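Skoka two-arm tabletop cell: buying and budgeting page

Supplied and supported by Pondbridge. Page kept by Imogen Entwistle, last gone over in August. Ask before you order, stock moves.

What you get

Two arms, two parallel grippers with ribbed fingers, wrist camera on each, one fixed camera, control box, cables. Table NOT included (see further down). Software licence for first year is in the price, after that it's yearly.

Reach 920 mm per arm. Mains is an ordinary 13 amp plug but please give it its own socket, no extension reels.

Who it's for

Labs, colleges, small firms wanting to try handling jobs before they spend real money. Kitchen things, packing, sorting, light assembly. Two hands on one job mostly. If all you do is pick from A and put in B then buy the single arm, its cheaper and you won't miss the other one.

Prices, ex VAT

Spare finger pair, ribbed: 20 pounds
Wrist camera, replacement: ask
Mounting frame (Skjelbred): 1642 pounds
Install and first day's training: 2000 pounds, travel on top
Arms and control box: by quote, depends on lead time and what you already own

Quotes hold for a month. Kheri Mwakyusa does these, send him a sketch of the room with door widths on it.

Kettle and cup work, white table
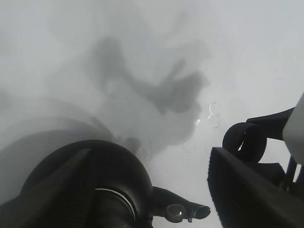
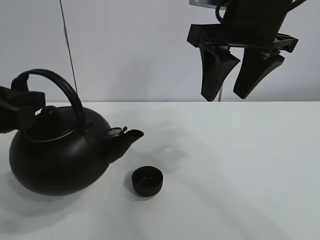
Black kettle gripped by the handle, small black cup by the spout.

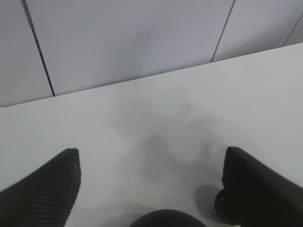 Table and surroundings

Budget for a proper table. Heavy, flat, matt top. Glossy tops give the wrist cameras glare and you will spend a week moving lamps. White is fine, most buyers go white, but think about what you'll be handling: white cups on white is a pain, dark things are easier to pick out. Soft even light if you can, two cheap panels beats one bright spot.

Leave room behind for cables. People forget. The cable needs slack at the wrist or it pulls when the arm turns over, and a new one is a fortnight away.

Liquids

Gets asked every time. The grippers are not sealed. Drips on the fingers, wipe off, ok. Water into the wrist housing is not covered by the warranty and never has been. If pouring is your main job, add the splash sleeves to the quote and put a tray in the budget too. Practise with rice or dry beans first, cold water later. No boiling water, full stop.

Handles: the fingers do well on thick ones. Thin wire handles twist in the grip, so get the soft pads instead of the ribbed.

Running costs

Fingers wear. Teaching rooms go through them quicker than labs, so order spare pairs with the first delivery and save the postage. Licence renewal from year two. Yearly check on the joints, either we come or you post the arm to us (keep the box!!).

Staff time is the one that gets left off the form. Somebody has to reset the table between runs, and if you're collecting demos that is most of the day gone. Yolandi Zwane at Grusarholm put it in her bid as its own line and got it through, she's happy for us to share the wording.

Planning order

Room and socket first, then table, then frame, then arms. Frame must be bolted down before arms arrive, our fitter won't hang them on anything loose. Lovisa Dalen books the fitting, mornings are easier to get than afternoons.

Returns

Unopened, yes. Opened, talk to Norbert Havlíček before you send anythng back, nine times in ten it's a setting.

Lead times change, phone for the current one.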